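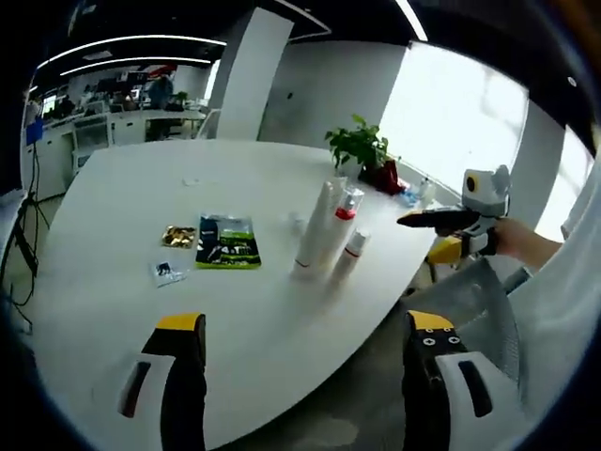 Chaiwat Siriwan thinks that snacks and spray bottles must never share one table, and that I should begin with this rule before I buy any box or shelf. I am not so sure. We have only one big table in the room, and people eat there, put their papers there, and leave the bottles there also. By the evening it is a white table with a bit of everything on it: snack bags, small cards, little scraps, bottles standing in a group.

My problem is mostly the bottles. Some stand on the table and some on the window ledge beside the plant, where the light comes in strongly. I would like to have one fixed place for them. But the people who use them sit at the table, and if I put them in a cupboard in the corridor they will come back to the table in one day, I am certain of it.

So I want to ask three things:

- Is the window ledge a bad place for bottles with a pump or spray head?
- How do you keep food and bottles apart when there is only one table?
- What do you do with a label which has letters so small that you cannot read it?

I don't want to spend much. The room is 9 meters from the nearest sink, in case this matters for the wiping.

– Rungnapa Pongsiri, February 10, 2021

## Fuseini Dramani

I had the same situation in our office at Arkach, so I will write what we do. It is not perfect.

For the ledge, I would take the bottles away from it. Many labels say to keep the product away from heat and direct sun, and a ledge behind glass gets both. In May ours became so warm that I did not like to touch the bottles. The plant can stay near the window, of course, if it is a kind that likes the light.

For the table, we use a tray. It is a plain tray with a low edge, and all bottles stand in it, at the end of the table where nobody sits. When a person wants to eat, the tray goes to the side shelf. It takes a few seconds to move, so people really do it. Before the tray we tried a nice box with a lid from Dillia, and after two weeks it was full of pens.

The snacks got a bowl with a cover. Open packets go in with a clip, and empty packets go in the bin at once. I had to say this many times – maybe I am still saying it.

A glossy white table shows every drop under a bottle, so wipe the bottom of the bottle before you put it back. I forget this myself.

For the labels, a clear bottle is the most difficult. When the label is transparent too and the print is gray, the letters almost disappear in front of whatever stands behind. Hold a sheet of white paper behind the bottle, or take a photo with your phone and make it bigger. Then write the name of the product in thick marker on a piece of paper tape and stick it high up, under the collar, where the hand does not rub it. Don't cover the original label. You may need the warnings later.

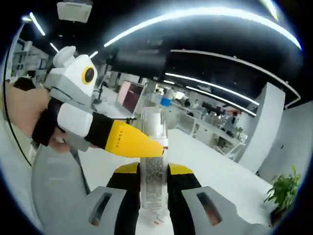
## Nattawut Phromma

just put everything in a drawer

*Rungnapa Pongsiri:* Thank you, but the table has no drawer.

## Wichai Saithong

I agree with most of what Fuseini wrote, only I would add something about the heads.

A spray head or a pump should be closed when it is not in use. Some heads turn to a locked position and others have a clear cap. If the cap is lost, the bottle should not travel in a tray which is carried every day, because one push against another bottle is enough to make a small spray on the table. Please check this before you choose the tray.

Tall thin bottles fall first. Put them in the back row against the edge and the short ones in front, so you can also see what you have. We bought a wire rack with 2 rows from Rattanakul (the number on the box was 955, if they still sell it). It holds the bottles well but it scratches a shiny table, and I had to put felt under the feet.

About the food: wipe the table before eating and also after. If you refill a bottle from a larger one, do it by the sink and write the name on it the same day. We once had an unmarked 600 ml bottle, and for a month all of us believed that another person knew what was inside. In the end I took it to the collection point for household chemicals.

*Rungnapa Pongsiri:* I will try the tray first, and paper tape for the labels. The bottles on the ledge are going to move this week. Wichai, did you use the felt with glue or the kind you screw on?

*Wichai Saithong:* With glue. One came off already, so buy a few more than you need.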